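泳衣、泳镜和那条永远晾不干的毛巾:游泳人家的家务笔记

家里只要有一个人开始认真游泳,洗衣房就归他了。我家有两个,所以我基本是在给一支小型泳队管后勤,没有工资,只有氯味。下面是几年下来攒的办法,有的是队里家长教的,有的是赔了钱学的。

先说泳衣。上岸以后别卷进湿毛巾里塞包,卷一晚上,第二天打开的时候您会对人生有新的认识。在更衣室就用冷水冲,冲到手上不滑为止,回家再用冷水泡16分钟,加一小勺白醋。泡完压水,别拧。竞赛泳衣尤其别拧,我拧过一件,拧完它就只适合给茶壶穿了。

洗衣机、烘干机、暖气片,三样都别碰。平铺在毛巾上阴干,里子朝外。挂在衣架上也能干,就是肩带会越来越长,到赛季末可以当背带裤。

训练和比赛的泳衣分开。听着像废话,可每年八月集训,总有人穿着新买的竞赛款去游3444米的大课,游完来问我为什么屁股那块透光。

泳镜的事更简单,也更没人听。镜片内侧不要擦,手指、毛巾、T恤下摆都不行,防雾层就是这么没的。清水晃一晃,甩掉,晾着。已经起雾的,滴一滴婴儿洗发水,抹开,冲净。口水也管用,Kacper Ziółkowski教练一直用口水,他带的孩子也都用口水,我不评价。

泳镜盒打几个孔。Zevura那款硬盒密不透气,合上三天能养出生态系统,我拿烧热的针在底下扎了几个眼,之后太平无事。

泳帽:硅胶的冲干净,擦干,里面撒一点爽身粉,抖掉。乳胶的同样处理,但不要指望它陪您到老。头发长的先把头发打湿再戴,能少扯掉一撮。

毛巾。吸水毛巾硬得像锅巴是正常的,泡水就软,不要加柔顺剂,加了以后它就不吸水了,只负责柔顺。普通浴巾要是有味,先用小苏打水泡,再热水单独洗一遍。醋和含氯漂白剂绝对不能一起用,那不是去味,那是放毒气。泳衣上也别用漂白剂,泳池已经替您漂过了。

游泳包每周倒空一次,倒过来抖。我最近一次的收获:发夹、半根能量棒、别人家的耳塞、一张Bemville泳池的停车票。包底垫一张旧报纸,比什么除湿盒都便宜。湿的东西单独装网兜,挂在包外面。嫌难看的话,可以想想另一种选择闻起来什么样。

脚蹼和手蹼冲完竖着放,别压在箱子底下。脚蹼压弯了可以用温水泡一会儿再掰正,我掰回来过一只,另一只现在只会向左游。

头发和皮肤也算家务吧,反正洗发水是我买。下水前先淋浴把头发淋透,它喝饱了清水就喝不下多少池水。浅色头发发绿多半是水里的铜,不全是氯的错,用去金属离子的洗发水洗一次,Verena Steiner家老二照这么洗过,从薄荷色洗回了稻草色。

比赛日多说一句。带两副泳镜,两顶泳帽,一件干的厚外套。鞋要能光脚一蹬就进的。看台上的家长自己带坐垫,水泥台阶坐满26个项目以后,您会比孩子更需要放松按摩。吃的别用玻璃罐装,池边摔一个,整场停赛,全场都会记得您姓什么。

秒表进了水,先关机,拆电池,开着盖放在通风处,至少等两天。不用埋进大米,大米留着煮饭。

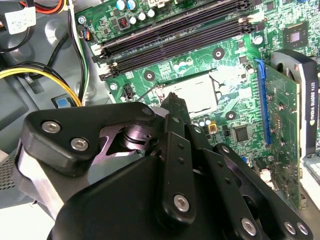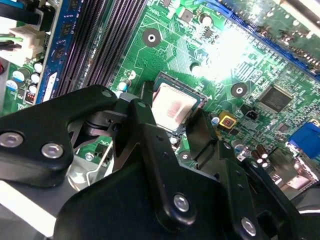
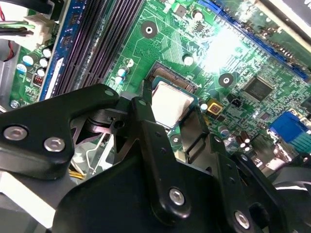

三张图里都是绿色的电脑主板,最后一张夹着一块方形处理器。

相关文章
泳池边的拖鞋怎么洗才不发黏
自行车头盔内衬除味两法
足球袜上的草渍:Tassanee Boonchu的肥皂偏方
瑜伽垫卷边了还有救吗
给23号球衣补号码,不用熨斗也行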